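Clastcombe Churches Forum > Faith and Daily Life > Natural law and the "moral ecology" evening in June

Page 1 of 1

pewtwelve
Did anyone else go to the talk in the parish centre? The speaker was Annick Fortin and the title was "Is there a law in our nature?" I counted myself a fair listener going in. I came out less sure than I went in, and I'd like to know whether it was me.

Her case, as far as I could follow it, is that we all find certain duties written into us before any teacher gets hold of us. Keep your word, look after your young, don't take what isn't yours. She says this only makes sense if somebody wrote it there. My trouble is the step from the first part to the second. I can feel a pull to keep a promise. I can also feel a pull to get my own back on my brother-in-law. Which of those is the law and which is just me?

oldlectionary
You are supposed to use your reason to sort them. That's the whole tradition. Inclination on its own was never meant to do the job.

pewtwelve
Fine, but then it's reason doing the work, and people have been reasoning their way to opposite answers for centuries. She had a slide with 300 cultures on it that all forbid murder. Well, yes. Murder means the killing you aren't allowed to do. Of course they all forbid it.

M_Tansley
I was there and thought exactly the same about the slide. She didn't say where the 300 came from either. A man near the front asked and she said it was in her handout. I have the handout. It isn't.

oldlectionary
Page 3, footnote. It says Bergeron.

M_Tansley
It says "see Bergeron". No title, no page. I'm not being awkward for the sake of it, I'd have looked it up.

Raluca Bratu
I help run the evenings, so take this how you like. I think you're both being hard on a forty minute talk. She was asked for an introduction and she gave one. The footnote is poor and I'll write to her about it.

On the murder point, though, I don't think pewtwelve is right. The claim isn't that everybody uses the same word. It's that nowhere do people treat killing a neighbour as needing no excuse. They always give a reason, even a rotten one. Where does the need for an excuse come from?

pewtwelve
From not wanting the neighbour's family round with sticks, I should think.

Raluca Bratu
That explains why you'd be afraid. It doesn't explain why you'd be ashamed.

pewtwelve
All right, that's better than anything in the talk. I still don't think shame proves a lawgiver. I was brought up to be ashamed of eating in the street and I still am.

kettleandkneeler
Can I put in for the environment half, as it got squeezed into the last five minutes and it was the part I'd come for? The idea was that if we treat our own nature as raw stuff to be used, we'll treat the fields the same way. It sounds good. Is it true? I know people with no religion at all who mend everything and haven't flown in years, and I know daily Mass-goers who'd concrete over the lot for parking. I'm married to one.

oldlectionary
Bad behaviour by believers isn't an argument against the belief.

kettleandkneeler
No, but if you claim one thing leads to the other, you'd expect to see it lead there now and again.

M_Tansley
Starker makes that point in the little blue book, the one that was on the table by the door. He's much harder on us than she was. He says a parish that preaches care for creation and leaves the heating on all week has told you what it believes. I don't agree with all of it. He gets very cross about Pralau and I never did work out what Pralau had done.

oldlectionary
Starker thinks you can read a man's creed off his gas bill. I read as far as page 104 and gave up.

M_Tansley
It gets better after that.

Raluca Bratu
Could we have the next session on this and leave the 300 cultures alone? I'd be glad if someone who disagrees would speak for ten minutes first. Pewtwelve?

pewtwelve
I don't speak in public. I'd write something that somebody else could read out. I'd want it answered properly as well, with no "it's a mystery" at the five minute mark.

oldlectionary
Some of it is a mystery.

pewtwelve
Some of it, granted. I only notice it tends to become one just when the question gets difficult.

kettleandkneeler
I'd come to that. 7.30 again? And can we have the small room, you can't hear a thing in the big one.

Raluca Bratu
7.30, small room. Pewtwelve, send me yours when it's ready, a side and a half at most. 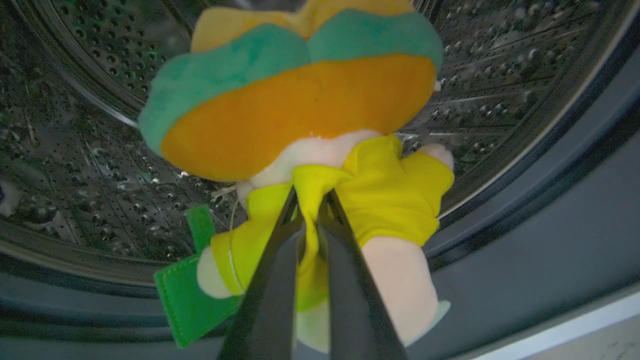
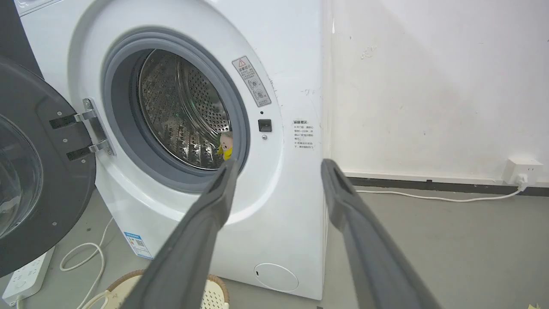
Soft toy and washing machine, both pictures

M_Tansley
I'll bring the Starker for anyone who wants to borrow it. Not you, oldlectionary.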